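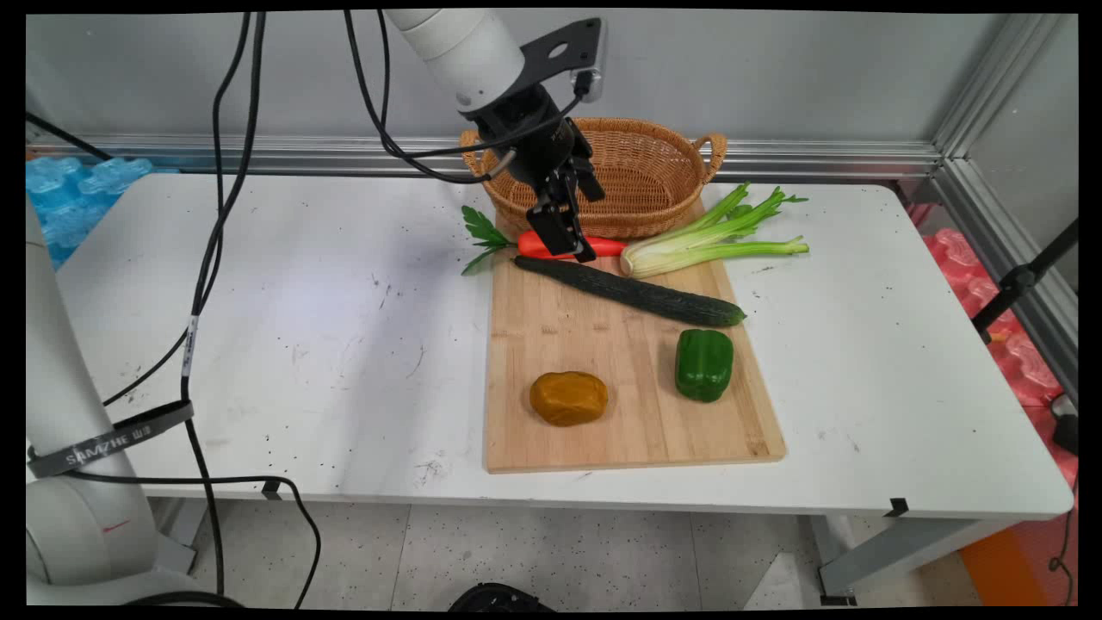
Silbridge compares two grippers on vegetables

2019-07-22

The automation workshop at Silbridge has finished the first part of a comparison between two grippers for handling fresh food. The work was ordered by Nestthorpe, a company that packs vegetable boxes for households and wants to know which kind of hand it should buy before it decides on the arms.

The two candidates are called Tazi and Jamier in the workshop's report. Tazi is a parallel gripper with two stiff fingers that move toward each other in a straight line. Jamier has soft fingers which bend around the object when air is pumped into them. Both were mounted in turn on the same white arm, with the same controller and the same program. Only the closing force and the approach height were changed between them.

The task was simple to describe. The arm had to take one vegetable from a cutting board and place it in a wicker basket at the back of the table. The vegetables were a carrot with its leaves still on, a bunch of celery, a cucumber and a green bell pepper. Each gripper made 12 attempts with each vegetable, and the vegetables were turned by hand to a new direction after every second attempt.

With the carrot, the parallel gripper had the better result. The stiff fingers can come down close to the board and close on the thick part of the root, and the arm then lifts without any swinging. Jamier needed more space on both sides and sometimes touched the leaves first, which pulled the carrot out of its place before the fingers were closed. The report notes that the leaves also caused trouble for the camera. The software often took the leaves and the root as one object and chose a point between them, where there is almost nothing to hold. The workshop solved this by asking the software to look only for the orange color, a solution that the report calls temporary.

The bell pepper gave the opposite picture. Tazi could lift it, but the fingers left small marks on the skin in 2 of the attempts, and Nestthorpe does not accept marked peppers in its boxes. The soft fingers left no marks. They were slower, as the air needs time to fill them, and one full movement took 18 seconds from the start position to the release above the basket.

The cucumber was easy for both grippers when they held it near the middle. When they held it closer to one end, it turned downward during the lift and touched the rim of the basket. The operators corrected this by moving the gripping point in the program, and they recommend that any future camera system should measure the full length of the object before the arm goes down.

The celery remains the most difficult item. It is wide, its stems are long, and the leaves catch on the basket. The parallel gripper can hold it at the base, where the stalks are close together, but the rest of the bunch hangs down and must be carried high over the table. The soft gripper could not open wide enough in its present form. The supplier has offered longer fingers, and these will be tried in the next part of the work.

The workshop also writes some lines about cables, which are normally not mentioned in such reports. The thin cable of the parallel gripper goes in a loop along the side of its body. When the wrist turns far to one side, the loop becomes tight, and the controller was therefore set to refuse the last part of the turn. This limit made a few gripping directions impossible, and the carrot had to be approached from the other side in those cases. A longer cable is on order.

On the question of price the report is careful. The soft gripper is cheaper to buy, but it needs a source of compressed air and its fingers must be changed from time to time. The parallel gripper needs only its electric cable. Nestthorpe has air lines in one of its two packing halls, so the answer may be different for each hall. The company has asked for a separate calculation and expects to receive it together with the second report.

No decision has been made. The operators say that they prefer the parallel gripper for daily work, as it repeats the same movement well and is quick to set up after a change of fingers. They would like to try it with soft pads glued on the inside of the fingers, which could perhaps solve the problem with the marks on the peppers. Two types of pads have been selected, one in silicone and one in foam, and both can be washed.

The second part of the comparison will use a full box in place of the basket, with several vegetables to be placed beside each other. Silbridge plans to finish it in February. Companies that pack fresh food and want to read the first report can ask for a copy at the Silbridge office. The measurement tables are included, but the program for the controller is not.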